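Zorkari Owners and Builders Forum
Faults and Safety
Topic: Arm closed on its own after the stop was pressed

flatbedfred
Posted 07/07/2023
Second time now, so I'm posting. We run a Zorkari arm with the Cutilar gripper for packing small goods into clear bags. It's slow, dull work and the arm is fine at it until it isn't. It had a bag pinched by the rim, I hit stop, the arm froze like it should, and 2 seconds later the fingers closed all the way. My thumb was about an inch away. Fault log says 3616, "grip hold restored."

I've gone back to doing the job by hand on the same taped-down board. White frame, the square plate with the corner holes, product in the bag.

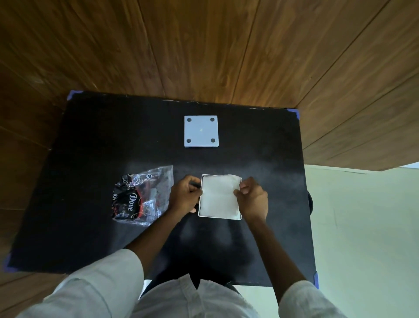
What bugs me is the word "restored." Restored to what? I pressed stop. I don't want anything restored. Support told me the gripper holds its last command so it won't drop a part, and that this is a feature. Has anybody else had 3616?

kneedeep_in_relays
Had it in January. Mine was low air pressure. Stop cut the supply valve, pressure sagged, the gripper thought it was losing the part and squeezed. Check your regulator before you blame the code.

flatbedfred
Mine's electric. No air anywhere on it.

kneedeep_in_relays
Then I don't know. Still sounds like a power sag to me.

mossgate
Sorry but I don't buy the "my thumb was there" part as a machine fault. Why was your hand in the cell at all? Stop doesn't mean safe. Lock it out, then reach in.

flatbedfred
Because the bag was hanging half off the fingers and I was about to grab it. Yes, I should have locked it out. Both things can be wrong. If I press the big red button and something moves afterward, that's a fault no matter where my thumb is.

sprocket_aunt
With Fred on this. We tested ours after a near miss on the Orton line. 1000 stops with a foam block in the jaws. It re-closed on 16 of them. Support called that "within expected behavior" and sent me a PDF about training my staff.

mossgate
16 out of 1000 with what firmware? What load? Was the block slipping? A number like that means nothing without the setup.

sprocket_aunt
Same firmware it shipped with. Same block, same spot, jaws half open when I pressed stop. I can post the sheet. I'm not saying it proves the cause. I'm saying it moves when it's been told to quit.

pacheco_line3
We have the same gripper on a Pacheco controller and I've never seen 3616. Could be how Zorkari wires the stop. Ours drops power to the gripper too, so the part falls. Annoying with anything breakable, but at least it's dead.

flatbedfred
That's what I'd like. Drop the part, I'll pick it up. We're talking about small packaged stuff here, Dove in a plastic bag, and it doesn't need to be saved from a short fall at the price of a finger.
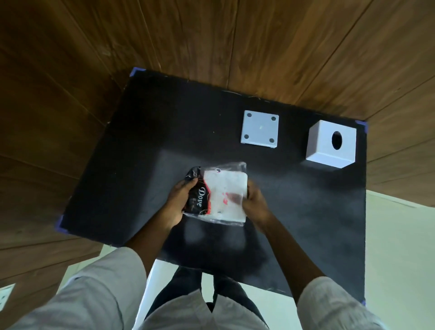

Until they answer me in writing I'm keeping the arm parked and the packing stays on the board. Slower, sure. The sales guy's numbers never counted the time we spend clearing bags out of the jaws anyway, so I'm not convinced we lose much.

mossgate
You could put the gripper on its own relay off the stop circuit. Not hard.

kneedeep_in_relays
Don't do that without reading the manual. On some of these, cutting gripper power makes the spring close it. You'd have the same problem, only faster.

mossgate
Fair. I haven't opened one of the Cutilars up.

sprocket_aunt
I have. There's a spring in mine. Couldn't tell you which way it pushes with the power off, and page one of the manual and the sticker on the housing don't agree.

flatbedfred
Great. I'll pull the cover tomorrow with the plug out of the wall and a dowel in the jaws. If somebody has the wiring sheet for the older housing, please post it.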